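27th October | 3 comments | Share

Shibata gluten-free rice noodles: review

I have been cooking without wheat for over 30 years, first for my mother and now for myself, so I have seen a lot of poor noodles. Shibata sent me nothing. I bought two packets from the Flidon shop in Stondthorpe, one flat and one thin, and paid full price.

Cooking

The packet says to boil the flat ones for eight minutes. I found six was enough, with a rinse under the cold tap straight after. Left for the full time they went soft at the edges and broke up when I stirred them into the sauce. The thin ones only need soaking in a bowl of hot water and were much harder to spoil.

I kept a portion of each in the fridge overnight. The flat noodles had set into a block but came apart in a hot pan with a spoonful of stock. The thin ones were fine cold in a salad with cucumber and sesame oil. 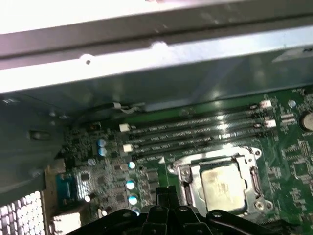
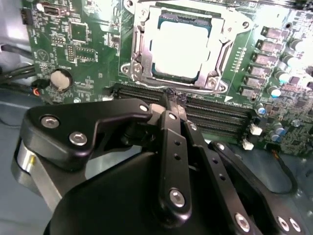
Taste and texture

Plain rice, slightly sweet, no chalky finish. The flat noodles have a decent chew and hold a thick sauce well. I had them with mushrooms and tamari, then again in a chicken broth. The broth suited them less, as they carried on softening in the bowl.

I still prefer the Ikow brown rice noodles for soup. They cost more and the packet is smaller, but they stay firm to the bottom of the bowl.

Price and packet

Each packet serves 2 people with good appetites. Mine came to 58 pence a portion. The ingredients are rice flour, water and salt. The inner bag tears down the side when you open it, so have a jar ready. The cooking times are printed on the outer sleeve only, and I had thrown mine away by the second meal.

Would I buy them again? The flat ones, yes, for stir-fries. The thin ones if they were on offer.

Reviewed by Wakana Hirose

Share this 12

We use cookies to improve your visit. Accept | Settings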